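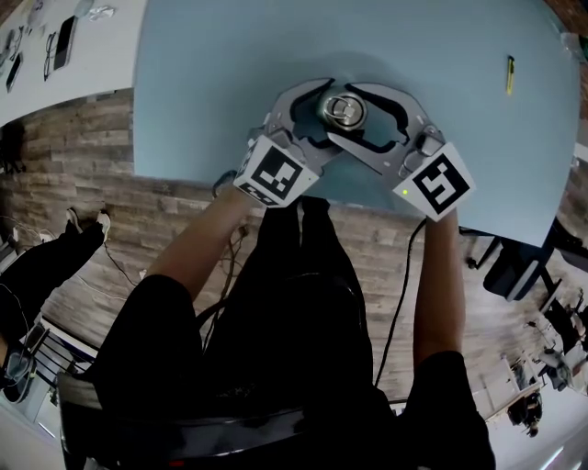

An aluminum can on a light blue table.

Getting Your Stuff Home From a Music Festival (And Getting It Clean)
By Marjan Alipour
February 16, 2025

Festival season starts for me in April, when Stuvau lets its first band loose on a field that was a cow pasture the day before. I have been going long enough to have ruined most of what I own. These are the household notes I keep taped inside the hall closet, typed up after the third person asked.

Boots first
Let the mud dry. I know you want to hose them off in the driveway at midnight, and so does the mud, which would love to move deeper into the stitching. Stuff them with newspaper, leave them on the porch, and knock them together the next afternoon. A butter knife gets the tread. Please use the ugly butter knife.

Beer in the tent
Every tent I have met smells like the headliner's encore. Pitch it in the yard, sponge the floor with cool water and a little dish soap, rinse, and leave it up until the seams are dry. No washing machine, no dryer. I put a rainfly through the dryer once and it came out as a hat.

The cooler
Drain it before you carry it up the stairs. Wipe it out with baking soda and water, then store it with the lid propped open on a wooden spoon. Check the drain plug for lime wedges. There is always a lime wedge.

Band shirts
Inside out, cold water, hang to dry. My Brolus tour shirt has lasted through 78 washes (I kept a tally on the laundry room wall, for reasons that made sense at the time) and you can still read every city on the back, including the one they canceled. For ketchup, scrape it off and run cold water through from the wrong side of the fabric before you do anything clever.

Wristbands
Cloth ones come off with small scissors, blunt side against the skin. Do it the night you get home. I wore my Custent wristband to a dentist, a funeral and most of a kitchen remodel, and it had started to develop its own weather.

Earplugs
The foam kind go in the trash. The rubbery reusable kind get warm soapy water, a rinse and a night on a paper towel. Soudabeh Mirzaei, who has stood next to me at more loud shows than either of us can now hear about, keeps hers in an old mint tin. They taste of mint, she reports. I haven't followed up.

Camp chairs
Shake them upside down over the lawn before they go in the garage. Mine have paid out 3 guitar picks, a house key and enough change for a corn dog at 1998 prices. A squirt of silicone spray on the joints stops the squeal. Skip cooking oil, which works beautifully for a week and then turns to glue.

Posters
If it rode home in a tube, lay it face down on clean paper, put more paper on top, and weight the whole thing with flat books for a few days. I use the Zarei cookbook, all 322 pages of it, and this is the most use it has had since I bought it. Don't iron the poster. I don't care what your cousin did.

Sunscreen on car seats
Blot, then dish soap and warm water on a cloth, then blot again. If it's still there in August, buy a seat cover.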